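The Grultora Files, or how I learned to read a leaked cable

Jan 22, 2026

My brother-in-law Yhon Cuadros forwards me things. He has done it for years, usually before breakfast, and lately most of them come from a newsletter called Grultora, which claims to have a friend in every foreign ministry worth having a friend in. Yesterday's was headed "WAR ROOM PANIC" and ran to 13 pages. I read all of it, with toast, and feel I should get a post out of the experience.

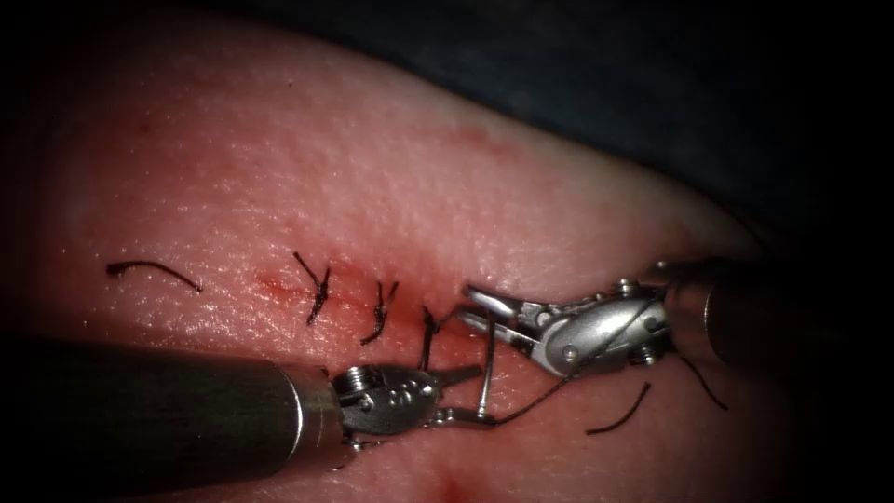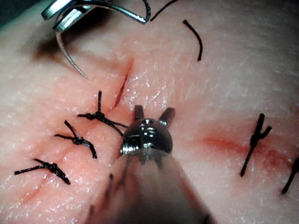 What the panic was

As far as I can make out, a deputy foreign minister somewhere gave an interview in which he said his government would "look at all options" on a border question. A deputy minister saying he will look at all options is the diplomatic version of a man in a shop saying he's just browsing. By page two of Grultora, however, this had become an ultimatum. By page four it was an ultimatum "delivered in a trembling voice", and there was a second, secret ultimatum inside the first.

The source for the trembling was a person "close to the thinking of the delegation". I have been close to the thinking of several people in my life and could not have told you what any of them wanted for dinner.

The borrowed footnotes

I used to sit through press briefings for a small trade paper, Odden, before it folded, and the one habit I kept is following the footnotes. Grultora has plenty. The first went to a site called Dralton Monitor, which quoted "regional media". Regional media turned out to be a radio phone-in. The caller had read it on Grultora.

I went round that loop twice in case I'd missed a turning. Then I looked for the original interview, which was on the broadcaster's own site with a full transcript, and took me less time to find than it had taken to read the bit about the trembling. It was 752 words long. Most of it was about fishing permits. He mentions the border once, near the end, and then says he has a train to catch.

A few things I look for now

If the headline has a country "reeling", I find out who in the country was asked.

If a quote has no date, I assume it is old. Grultora's main quote was from last September, when the deputy minister was still in charge of roads.

I also check whether anyone is ever described as merely speaking. In the 13 pages there were 8 people thundering, one hissing and a junior attaché who "could barely contain his fury", though he contained it well enough to go unnamed.

And I'm wary of maps with arrows on them. Anyone can draw an arrow.

What I said to Yhon

I sent him the transcript, with the fishing permits highlighted in yellow. He replied that this was exactly what they would want me to find. I asked who they were. He sent me a profile of a retired Colonel Huanca, defence analyst, who appears in Grultora most weeks and has predicted the collapse of the same alliance on 8 occasions, one of them on a Sunday when it was presumably shut.

I did point out that the alliance is still there. Yhon says that is what makes it so worrying.

We're at theirs for lunch this weekend. My wife has asked both of us to stick to football and the new boiler, and I've agreed, although I do have the transcript printed out and it folds up quite small.

Comments are open again, by the way. I've fixed the thing where they all came out in italics.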